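Home | Contents | Previous | Next | Index

Print this page | E-mail this chapter

Chapter 2
Safe Practice with Hand-Held Grippers

A gripper held by a person is still a machine with pinch points. Many shops leave it out of their safety rules and write them only for the arm bolted to the floor. This chapter covers what a written work rule should say when tableware and other light goods are handled in ordinary rooms.

Start with the fingers. Keep the free hand away from the linkage while they close. Check that the pads are firmly seated before each session.

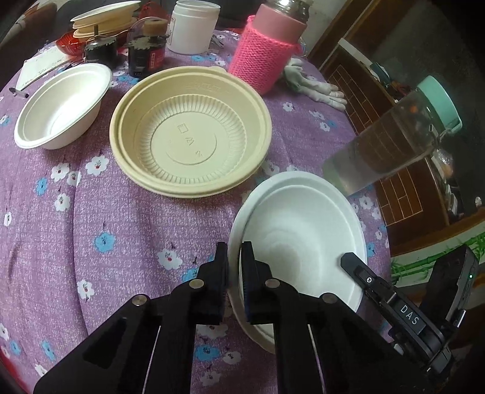 Thin-walled goods need a force limit of their own. The Mensah rule sheet, used in the exercises, sets one limit for paper and another for ceramic. Write down which limit applies before work starts.

The work surface comes next. A cloth can slip, so it should be checked at the start and again after any break. Liquids must be capped.
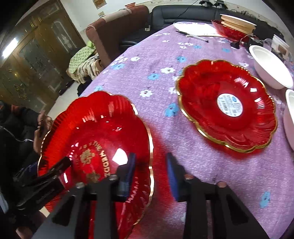 Other people in the room are covered by the rule as well. Anyone within reach of the tool should be told when a grasp begins. Section 2.2 gives the wording used at the Hakik plant.

Comments

fumadel_reader: Is the pad check per shift or per session? My print copy says shift.

Mulleo: Session. It was fixed in the July printing.

benchtop2: Link to section 2.2 is dead for me.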